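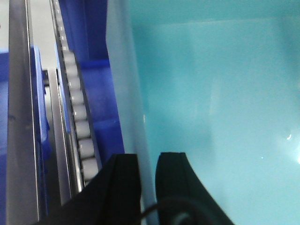

Sorting Out the Bin Shelves: Project Report

When our supervisor Milagros Salazar handed out the project topics, I was secretly hoping for something flashy. I got storage bins. By the end of December I'd become a bit of a bore about them at parties, so I suppose it worked!

The job was to look at the steel shelving in the Lukden workroom and figure out why people took so long to find things in it. My partner for this was Baldur Ravn, who did most of the timing while I did the labels and the complaining. We asked our classmates to fetch small parts (washers, clips, the little Netus connectors that all look the same) and wrote down how long each trip took. We did 47 trips with the old layout and 30 with the new one. I know those should match, but exams got in the way.

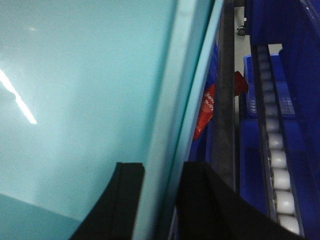
Colour was the part I cared about most going in. My first idea was a different colour for every kind of part, which sounds great until you try to buy bins in that many colours on a student budget. Then I wondered about the panels. A big glossy teal surface like the one we were working beside catches the light in bright streaks, and I'd planned to stick our master list on something just like it. Baldur taped up a test sheet in a plastic sleeve and from the doorway I couldn't read a word of it for glare. We moved to matte card after that, and I wish I'd started there.

The new layout is pretty simple. Things people want every day go between hip and shoulder height, and anything heavy goes down low. Each bin gets one kind of part and a card with big plain lettering. We borrowed the lettering size from the Guzmán handout we got in first term, then made it bigger again when Milagros squinted at it.

Results! The slowest trip on the old layout took 92 seconds, for a bag of clips that had been put behind something else. On the new layout the slowest was about 30. Most of the quick trips stayed much the same, so the change mainly helped with the awful ones. I'd be careful with all this, as people had also got to know the shelves by then, and we had no fresh group to test.
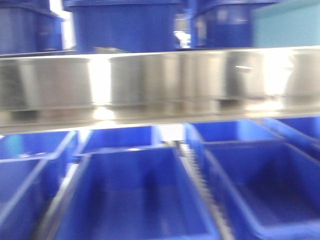 Why not just use a different colour of bin for each shelf?

We priced it, and replacing perfectly good bins would have eaten the whole budget. Coloured cards do much the same job, and you can swap them when the contents change.

If I did it again I'd get the Trusunach group in as first-time users, and I'd do the labels before the timing sheets. Baldur would like it noted that he wanted to do that from the start.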